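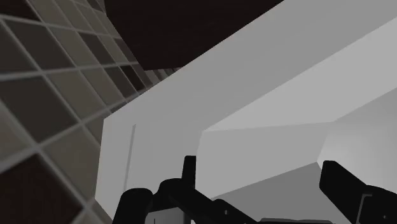 Section 4. Setting up the Hitgate shower pump

Read this section through before you start. The Hitgate pump is for stored hot and cold water only. Do not connect it to the mains or to a combination boiler.

4.1 Before you begin

You will need an adjustable spanner, a spirit level, a bucket, a torch and the bag of fittings packed with the pump. The two flexible hoses are in the same bag, under the card insert.

The pump needs a cold water tank that holds at least 200 litres. If the tank also feeds other taps, allow more.

CAUTION: Switch off the electricity at the consumer unit before you touch any wiring. The pump must be wired to a switched fused spur outside the bathroom. If you are not sure how to do this, use a qualified electrician.

4.2 Placing the pump

1. Choose a flat, dry spot close to the hot water cylinder. The floor of the airing cupboard is usual.
2. Leave a gap of 30 cm on the side with the filter caps so you can get them off later.
3. Stand the pump on its four rubber feet. Do not screw it down.
4. Check it with the spirit level both ways.

Note: If the floor is boarded, put a paving slab under the pump with a piece of carpet or foam beneath the slab. This cuts down the hum in the room below.

4.3 Connecting the pipes

1. Turn off the cold supply to the tank and open the bath taps until they stop running.
2. Flush the new pipework into the bucket. Bits of solder or plastic left in the pipe will block the filters.
3. Push the flexible hoses on to the pump by hand. The inlets are marked H and C.
4. Join the other end of each hose to an isolating valve. Tighten by hand, then a quarter turn with the spanner.
5. Fit the outlet hoses the same way.

CAUTION: Do not use jointing paste or flux near the pump. Both attack the seals, and damage of this kind is not covered by the guarantee.

Note: The hot feed should come from a Cirnlow flange (part 866) or a similar fitting on the side of the cylinder. A feed taken from the vent pipe without a flange can draw in air.

4.4 First run

1. Open all the isolating valves and turn the water back on.
2. Let the tank fill completely.
3. Open the shower valve and wait until water runs from the head under its own weight.
4. Switch on the power. The pump should start within a few seconds.
5. Run it on cold, then hot, then mixed.
6. Close the shower. The pump should stop.

If the pump keeps running, or starts by itself every few minutes, look for a dripping tap or a weeping joint. Clean the filters after the first week and every six months from then on.

Spare filters are sold in pairs, order code 2934.

Page last revised 2024-04-13

Related guides
Cirnlow cylinder flanges: fitting sheet
Kingi thermostatic valve: setting the top temperature
Stikeo bath seal strip: cutting and fixing
Hitgate pump: fault finding

Comments (3)

pipesandtea
Does the slab have to be a paving slab? I've got an offcut of worktop.

loftladder
Mine hummed badly until I found one hose was touching the wall. Worth checking before you buy foam.

marrowfield
Step 3 in 4.4 took ages on ours, airlock in the hot side. Got it out in the end with a hose from the kitchen tap. Could you add something on airlocks please?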